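Viltatlow Two-Arm Garment Cell
Set-Up Guide, Section 3: Planning and Budgeting Before You Order
Prepared by Darcy Tipoki. Revised February 12, 2023.

This section covers equipment that must be priced and approved before the cell is delivered. Complete it before Section 4, Bolting Down. Garment handling places different demands on a cell than boxed goods do, and most overspending comes from items left off the first order.

3.1 Fixed equipment

1. Confirm the base package. It includes two arms, two grippers, the front mounting rail and the enclosure frame. Wall covering, rack, trays and baskets are not included.

2. Enter the enclosure panels as a separate line. Printed covering and plain covering are priced by the panel, and each has its own lead time.
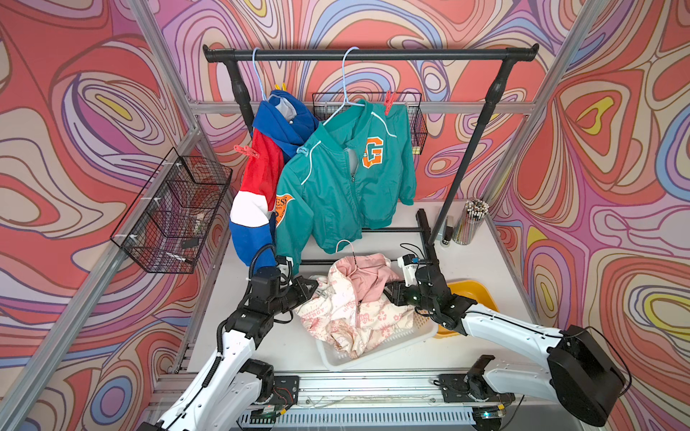 3. Allow for cable management along the rail. The Flela kit contains ties, sleeves and end caps for one rail. Order a second kit if the controller will stand on the far side of the enclosure.

4. Set the base package against budget code 3459. Do not charge consumables to this code.

Note: Quotes from Ahmadpour are valid for 55 days. A quote that expires must be reissued in full, including freight.

3.2 Consumables and small fixtures

5. List hangers, clothespins and trays on the consumables sheet. Buy clothespins with long handles if the gripper is expected to open them. Short handles leave too little to hold.

6. Choose the clothespin color to stand out against the garments. Where the garments vary, buy mixed colors.
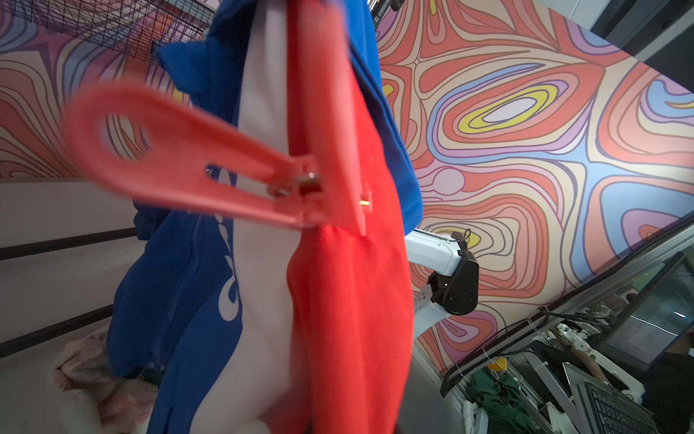 Figure 3-2. Red clothespin on a red fleece garment, wrist camera view.

7. Order spares with the first shipment. Six spare hangers per rack is the minimum. Hangers of one pattern are easier to program for than a mixed set.

Caution: Do not substitute a rack of a different height after the arm positions have been taught. Reteaching is billed as a service visit and is not covered by the set-up fee.

3.3 Table space

8. Draw the table to scale before fixing the rack position. Leave both arms a clear path to the tray and to the top bar. Small items stored at the back of the table take up reach as well as surface.

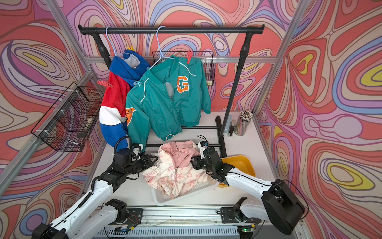
9. Decide whether wall baskets are needed. They free up table space at low cost, but the mounting points must be agreed on before the panels are cut. Halton supplies the brackets only, without fasteners.

10. Reserve a desk outside the enclosure for the operator's monitor and keyboard. Include it in the floor plan submitted with the order.

3.4 Wear parts

11. Budget for replacement gripper pads. Zippers, drawstring tips and basket rims all mark the pads. Allow six pairs for the first year and review the quantity in October.

12. Record the part number of each pad fitted. Pads from the earlier series have a different screw spacing. 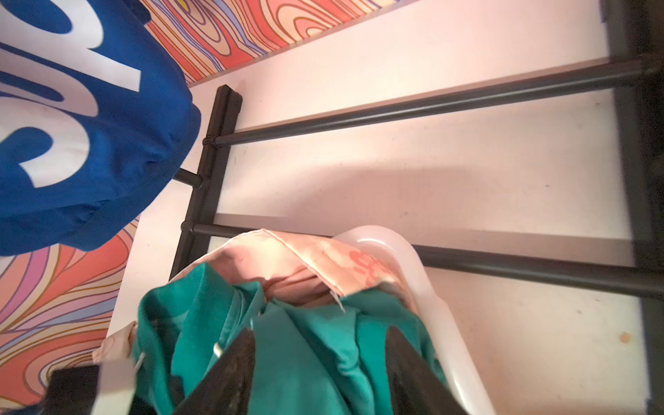

3.5 Approval

13. Attach the floor plan, the consumables sheet and the current quote to the order form.

14. Have the form signed by the budget holder and the site lead. Unsigned forms are returned without a delivery date.

15. Keep a copy with the cell log. Section 4 refers to the rack position entered on it.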